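Friday, evening. Bottles, bins and the new sorting rules

Started the plastics log again after letting it slide through most of October. One bottle and the white bin on the table.

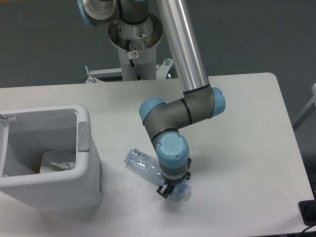 Caps on, says the leaflet from Ververidis, on page one, in bold, and then on the back page it says caps off for anything under a liter. The reply to my message came in at noon and settles it in favor of page one: caps stay on, bottles empty, crushed flat if possible, labels may be left alone. The office will correct the back page at the next printing. I have written CAPS ON inside the cover of this notebook so that I stop looking it up.

The reasoning, as far as I can reconstruct it, is mechanical. A loose cap is small enough to drop through the first screen at the sorting plant and goes out with the grit. Attached to a bottle it travels with the bottle, and the two plastics are separated later in water after shredding. The cap material floats and the bottle material sinks. I tested this in the kitchen sink with a cap and a strip cut from an old bottle. Cap floated. Strip sank once I pushed it under and got the air off it. Before that it sat on the surface and I nearly wrote down the wrong result.

Crushing. Two methods tried today. Method A is to squeeze the bottle across the middle, then screw the cap on. Method B is to flatten it lengthwise from the bottom, roll it toward the neck and cap it while still holding the roll. B gives the smaller package but takes two hands and most of my patience. A bottle done by method A with the cap left loose takes up air again over an hour or so and is back to nearly full width by supper. Tightening the cap fixes this. Thin-walled bottles respond well to either method. The thick ones from the Hakero multipack resist both and I have gone back to standing on them.

Bin capacity. The bin under the counter takes 10 bottles if they are dropped in as they come. With method A it takes noticeably more, and I will put a figure on it when I have saved up enough bottles to do the test properly. The limiting factor is the way they lie. Bottles that land crosswise bridge against the walls and leave a void below, and the bin reads as full when the lower third is mostly air. Shaking helps a little. Putting them in upright, neck down, helps more.

Liners. The Triltorar liners are too short for this bin by the width of a thumb. They have to be stretched over the rim and then they slip off on the side where the first heavy thing lands. Tried a rubber band around the outside, below the rim. It held all day. There are 39 liners left in the box and I intend to use them up before buying the longer ones, which cost more and come in rolls of 100. No liner is needed for the bottles if they are drained, and I may drop it from that bin altogether and wash the thing once a week.

Draining is the weak point. A bottle that looks empty still has a spoonful in it, which runs down into the shoulder when it is laid on its side. Upside down in the dish rack for ten minutes takes care of it. Doing it over the sink and giving it a shake takes care of most of it. I wiped out the bottom of the bin this afternoon and there was a ring of something sweet and gray that I do not want to see again.

Paper is still going in with the plastic more often than it should – receipts mainly, and the paper towels I use to wipe the counter. The towels are general waste in any case. A second, smaller container next to the first would solve it, but the gap beside the cabinet is narrow and I would have to move the broom. Measured the gap, forgot to write it down, will measure again.

Weights. The running total since I began stands at 3,149 grams of bottles and caps together, on the kitchen scale. The scale drifts by a gram or two when it is cold in here in the mornings, so from now on I weigh after supper. Next to the total I am adding a column for whether the batch was capped, since the earlier entries mix both kinds and cannot be compared.

Collection has moved to the Garkulness side of the street, according to the same leaflet. That means carrying the sacks across before seven. Set the alarm. Sacks tied and standing by the back door, two of them, the lighter one on top.

Still to do: cut the labels off the juice bottles and see whether they float, find the other rubber band, measure the gap.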